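Gorno Robotics Pauses Two-Arm Sorting Trials After Gripper Fault

LESSTEAD, Wednesday, April 30, 2025 — Gorno Robotics today announced that it has paused unattended operation of its two-arm sorting stations while it corrects a fault in the software that controls gripper release. No one was injured, and no customer site is affected.

The fault was found during testing at the company's Lesstead laboratory, where pairs of arms sort spoons into colored containers. In 58 of 194 test runs, one gripper stayed closed after receiving the command to open. In a small number of those runs, the second arm began moving toward the same container before the first had withdrawn, and the two arms touched at low speed. The emergency stop worked as designed each time.

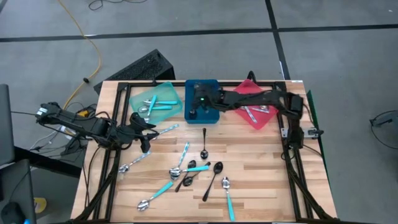

Spoon sorting at the Lesstead laboratory, with the blue and red containers in use.

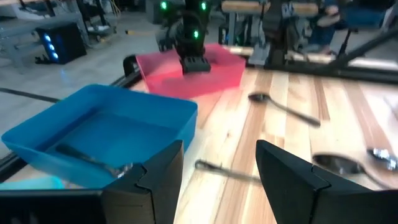 Engineers traced the fault to a timing error introduced in a November update. Under certain conditions, the controller reported a gripper as open before the fingers had moved, and the shared schedule then cleared the other arm to proceed.

"The arms should never have been allowed to rely on that signal alone," said Saoirse Egan, director of product safety at Gorno Robotics. "We should have caught this before the update went into daily use, and we have changed our release checks as a result."

Until a corrected version is approved, all two-arm stations will run at up to 75 percent of normal speed with an operator present. The Skeslow laboratory, which uses the same controller, has adopted the same limits. Single-arm stations are not affected.

The corrected software must complete 100 consecutive runs without a release fault before unattended work resumes. Tierney Controls, an outside testing firm, will review the results — including the full set of fault logs.

Media contact: Saoirse Scanlon, Communications Office, Gorno Robotics, Lesstead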